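# 현관 정리 지원 사업 중간 보고

작성: Adaeze Yusuf, Prutar 생활공간팀
받는 곳: Nseir 기금 담당자님
2021년 7월 6일

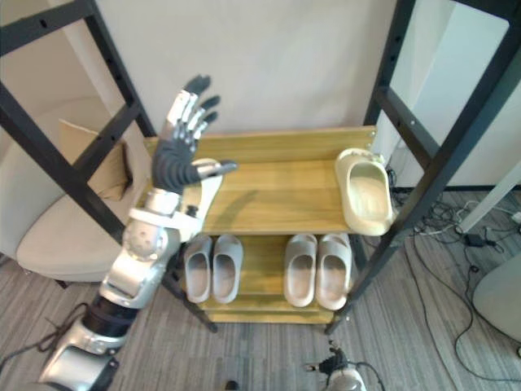

**신발장은 왜 2단으로 정했습니까?**

현관이 좁은 집이 많아서 2단이 가장 알맞았습니다. 3단 이상은 아래 칸에 손을 넣기가 불편하다는 의견이 있었고, 어르신들은 높은 칸을 잘 쓰지 않으셨습니다.

## 지금까지 한 일

지원금을 받은 뒤에 저희는 Gastby 공동주택의 여덟 가구와 Datier 주민센터 현관에 나무 신발장을 놓았습니다. 재료는 밝은 색 나무이고, 위 칸과 아래 칸이 있는 단순한 모양입니다. 조립은 저희 팀이 직접 하였습니다. 처음 두 개를 조립할 때는 나사 길이가 맞지 않아서 다시 주문했습니다. 이 때문에 일정이 조금 늦어졌으며, 이 점은 죄송하게 생각합니다.

정리 방법은 가구마다 한 번씩 방문하여 설명드렸습니다. 설명한 내용은 아래와 같습니다.

- 매일 신는 실내용 슬리퍼는 아래 칸에 한 켤레씩 나란히 둡니다.
- 앞코는 안쪽, 뒤꿈치는 바깥쪽으로 향하게 합니다.
- 켤레와 켤레 사이를 조금 비웁니다.
- 위 칸은 손님용으로 남겨 두고, 짝이 맞지 않는 것은 잠시 위 칸 끝에 둡니다.

사진의 신발장에서는 아래 칸의 연한 회색 슬리퍼 두 켤레가 이 방법대로 놓여 있습니다. 위 칸 오른쪽 끝에는 크림색 슬리퍼가 한 짝만 있습니다.

## 어려웠던 점

가장 자주 나온 문제는 짝이 없는 신발이었습니다. 처음 안내문에는 이런 신발을 어디에 두어야 하는지 쓰지 않았습니다. 그래서 가구마다 다르게 하였고, 어떤 집에서는 한 짝을 신발장 뒤에 넣어 두고 잊어버렸습니다. 안내문을 고친 다음에는 위 칸 끝으로 통일하였습니다.

두 번째는 크기 문제입니다. 큰 슬리퍼와 작은 슬리퍼를 한 칸에 섞어 두면 줄이 고르지 않게 보입니다. 주민 한 분이 뒤꿈치를 기준으로 줄을 맞추자고 제안해 주셨고, 저희도 그 방법이 더 쉽다고 판단하여 안내문에 넣었습니다.

세 번째는 바닥 물기입니다. 비 오는 날에 젖은 신발을 바로 올리면 나무에 얼룩이 생길 수 있습니다. 지금은 마른 수건을 옆에 두도록 부탁드리고 있으나, 더 좋은 방법이 필요합니다. 물받이 판을 검토하고 있지만 아직 견적을 받지 못했습니다.

## 예산

나사와 부속품 재주문에 35유로를 썼습니다. 이 금액은 예비비에서 처리하였습니다. 남은 지원금은 2286유로이며, 하반기 신발장 재료비와 안내문 인쇄비로 사용할 계획입니다. 영수증은 따로 우편으로 보내 드리겠습니다.

## 다음 계획

여름 동안에는 이미 설치한 가구를 다시 방문하여 신발장이 흔들리지 않는지, 나사가 풀리지 않았는지 확인하겠습니다. 방문할 때 주민들께 불편한 점도 여쭈어보겠습니다. 특히 주민센터 현관은 이용하는 분이 많아서 신발장 하나로는 부족하다는 말씀이 있었습니다. 같은 모양으로 하나를 더 놓는 것이 좋은지, 아니면 폭이 넓은 것으로 바꾸는 것이 좋은지 아직 정하지 못했습니다. 담당자님의 의견을 주시면 참고하겠습니다.

안내문은 글자를 더 크게 하고 그림을 넣어서 다시 만들고 있습니다. 초안이 준비되면 먼저 보내 드리겠습니다. 최종 보고서는 12월에 제출하겠습니다.

Adaeze Yusuf 드림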